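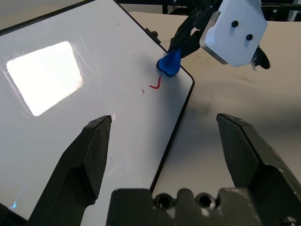 Slide 1. Framed dry-erase board, red marker, blue wedge.

Leave slide up while people sit down. Title: Residue and surface wear on dry-erase boards, Fludden sites. Take questions at the end, except on terms.

Point to the short red stroke near the middle and the dot to its left. Both count as residue under our scoring. A dot is recorded the same way as a stroke: colour, position, nearest edge. Dots get missed on inspection, so ask the room who saw it before I pointed.

Then the scuffs and fine scratches. They show best at the edge of the glare, upper left. Grey specks are logged separately and we do not assign a cause from a photograph.

Slide 2. Terms
Ghosting: pigment left in the surface after a dry wipe. Scratching: damage to the surface itself. Solvent shifts the first and does nothing for the second. Define both now, as the Clilodlow inspection sheets used one column for the two of them until November.

Slide 3. Survey
393 boards inspected, 192 with ghosting visible at arm's length. Framed boards only. Strazds supplied the replacement erasers. Say clearly that older boards have no purchase date on file, so age is left out of the table.

Slide 4. Wipe test
One test panel, 3,026 dry strokes, same pressure setting throughout. Read the figure, then move on. The curve is in the handout. If asked about the gap near the start: the felt was changed and the count carried on.

Slide 5. Eraser shape
Flat block against wedge. A wedge has a narrow end that goes into the corner of a frame. Rinse foam when the working face has gone dark, dry it fully before use. Plesar fluid goes on the cloth and never on the foam.

Slide 6. Looking at the surface
Keep this one up for the checking method.

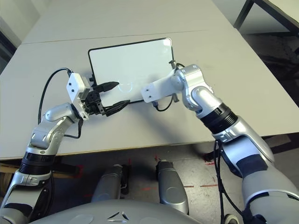 Slide 6. Blank white face with black edge, soft reflections, lying flat on a light grey table.

Method: lay the item flat, view it at a low angle, turn it a quarter and view again. Indicate the faint curved line of light below the middle. A reflection moves when the viewer moves. A mark stays put. Inspectors new to the sheet confuse the two, mostly on glossy faces with a ceiling light overhead.

Check along the black edge last, with a dry cloth over one finger.

Slide 7. Costs
Replacement budget 3,240, fluid excluded. Handouts are by the door. Spare inspection sheets in the same pile, new version with two columns.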